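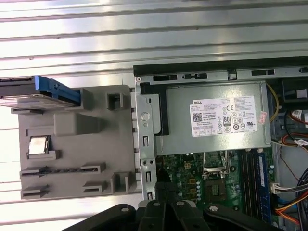 Home | Stories | Repair | Places | Contact

July
By the Forkasden Neighborhood Pages

Ask the man who runs the Pálfi repair bench how many desktop computers have come across it and he will tell you without looking it up. "Four hundred and forty-six," he says, and then he pulls out the notebook anyway, because he likes people to see it. Every machine gets a line in pencil, with where it came from, what was wrong with it, and where it went afterward.

We met him at 2 in the afternoon at the shop in Bondmont, which used to sell garden hoses and still smells a bit like it. He made tea, apologized for the mugs, and talked for most of the next 2 hours, with one break to sign for a parcel.

He started out fixing radios for his aunt's neighbors and drifted into computers when an insurance office down the street threw out a whole row of them. "I stood there in the rain looking at them," he says. "I had a small car. I made a lot of trips."

Most of what he sees now are plain office desktops, Dells and the like, and he is fonder of them than you might expect. He likes the kind where the drives sit in a plastic tray that swings out to the side, so you can get at what's underneath without taking half the machine apart. "Somebody sat down and thought about the person who would have to open it," he says. "You see a blue latch and you know that's for your fingers. I wish my dishwasher had blue latches."

I asked what he looks at first once the cover is off, and it was the power supply. He reads the label, all of it, down to the small print, and he makes his helpers read it too. They are not allowed to open the supply itself, ever, and that rule is written on the wall in two colors of marker. "You unplug it, you read it, you test it, you swap it if it's bad. What's inside the box stays inside the box."

Processors are his other subject, and here he gets a little stern. He has seen people set them down on carpet, on a sandwich wrapper, and once on a cat's blanket. "A chip is a small square thing and it wants a small square place to wait," he says. "Then you remember where you put it — that's the hard part."

The finished machines go out through Rurason, a lending program that places them with families and a few evening classes. He puts about 200 dollars a month of his own into thermal paste, screws and secondhand drives, and he would rather we didn't make a fuss over that. What he could really use is shelving, and keyboards with all their letters still on.

Before I left he showed me a coffee can of leftover screws that he has been meaning to sort since last winter. He tipped some into his palm, picked out a long one, frowned at it, and put it in his shirt pocket.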